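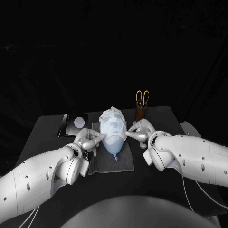
How often should we tighten the wrist screws on a two-arm cell? Every 20 working hours, and once more after any day when a hand was taken off.

I am writing this thread because Lautaro Barrientos asked me how we look after our cell at Prarley. We call it Atach. I took over the care of it in February and I keep all my notes in one paper book.

First, the cables. Each arm has thin white cables coming from its underside, and they need a loose loop. If the loop is too short, the wrist pulls on the plug when the arm reaches over the table. I move each arm by hand to its farthest point before I fix anything.

In the first month I had them too tight. The left hand lost its signal 6 times in one week and I blamed the software. It was the plug.
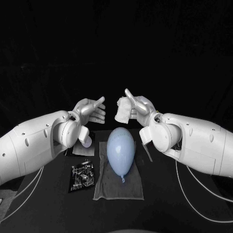
Second, the screws on the shells. They are small and the plastic under them is soft. I use the short screwdriver only, because with the long one I turn too hard. Two shells are already cracked inside from my hand, I must admit it.

A question from Lendmont, who have a similar cell: do we put glue on the screws? We do not. We tried it on one shell and it took a whole morning to open it again.

Third, the fingers. Soft work is harder for them to repeat than hard work. With tissue on a balloon the fingertips have to close with little force, and small dust stays in the joints afterwards. I clean with a dry brush, never with a wet cloth.

After cleaning I run the open and close test, 65 cycles for each hand. I stand near and listen. A dry joint makes a small click, and you will learn it quickly. 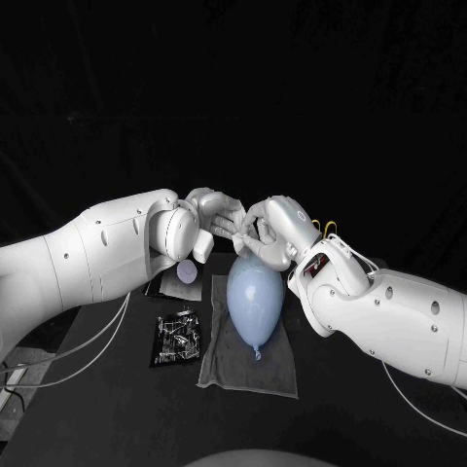

Both hands at the tissue, balloon on the grey towel.

Fourth, the towel. Please keep one under round things. On the bare table a balloon rolls away and then you are correcting the arm program for a problem which is not in the arm.

Florante Policarpio wants me to add the zero position check. He is right. Do it in the morning before the motors are warm, and write the numbers down even when they are good. If a joint is off by more than 2 degrees we stop and call Qiu for the service.

Next time I will write about changing a finger. I am still waiting for the spare one.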